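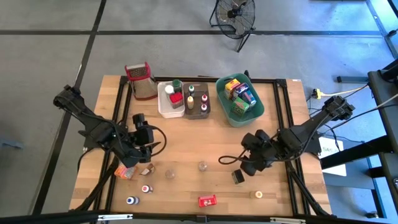

How do I stop small kitchen things from spreading over the whole work surface? Give every group its own tray or basket, put these in one row at the back, and keep the front only for work.

I use this method on my own table with a butcher-block top, and it needs no shelf and no drilling.

What you need
Two trays, one basket with sides, a damp cloth. I bought my basket from Wadska, but any basket of similar size is fine.

Step 1. Take everything off and wipe the surface. Let it dry well before you continue.

Step 2. Make the groups. Condiments go together in one tray, the squeeze bottles too. Jars and bigger bottles go in a second tray. Small boxes go in the basket, where they can lean on each other and do not fall to the floor.

Step 3. Put the row along the back edge. Tall tools which stand alone, like a box grater, go at the end of the row and need no tray. Leave a finger of space between the trays, so you can lift one without pushing the next.

Step 4. Inside each tray, put the low bottles in front and the high ones behind. Close all caps before - a sticky tray is the most common problem.

Step 5. Now look at what is left in the front. Packets and other small pieces always stay for last. Each one must go to a group or to the cupboard.

Notes
A tray of 29 cm is enough for four small bottles. Do not buy jars over 400 g for this row, they are heavy to lift with one hand. Once in a month I take out the trays and wash them with warm water.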